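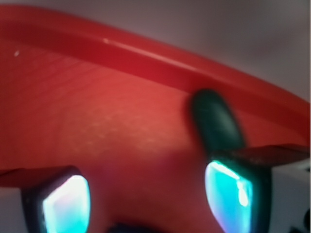 28 January 2020

Long day on the Sastry arm, and a good one on the whole, so I'm writing it up properly before I go home and forget half of it. The job was still the pick task for the Skikura set: take the green piece off the red tray, lift, carry it over to the bin, let go. All of it by remote control this time, with Aravind Iyer driving for the first hour and me after that (he is much better at it than I am, and was very kind about it).

We got through 62 takes and kept all but 16. Most of the ones I threw out were mine, and most of those went wrong in the same way. When the piece lies up against the rim I come in too steep, one finger meets the wall of the tray before the other one gets anywhere near the piece, and then I panic and back off and the whole take is full of dithering. Aravind's way is to come in low and a bit to one side, close halfway, wait a moment, and only then finish the squeeze. It looks slow but the recordings are so much cleaner! I'd like all of us to do it like that from now on, even if it feels fussy.

I also tried five takes the old way, holding the arm and leading it through by hand with the motors slack. Lovely for the big carrying move, really smooth, but my sleeve got into the wrist view on three of them and I'm not sure the fine part at the end was any better than with the controller. Kept them in a folder of their own, please don't mix them in.

The wrist view is very soft this close in. Red tray, red reflections all over the fingers, and the lit pads so bright next to that dark green. I could follow the rounded end of the piece well enough, but once a finger is over the other end you are guessing. I turned the exposure down a touch after take 40-something (sorry, I didn't write down which) and I think it helped a little. Would love to try a tray in some dull color, if Lastirberg still has any of the flat ones.

Grip force is at 110 on the controller's own scale. I had it higher this morning and the piece kept squirting out sideways.

Still to do: rename the morning files, copy everything to the Sokport drive, ask Aravind whether he wants the rim takes labeled separately. The left stick drifts a bit when you let go of it, so check the zero before you start. Spare controller is in the second drawer, and it needs charging.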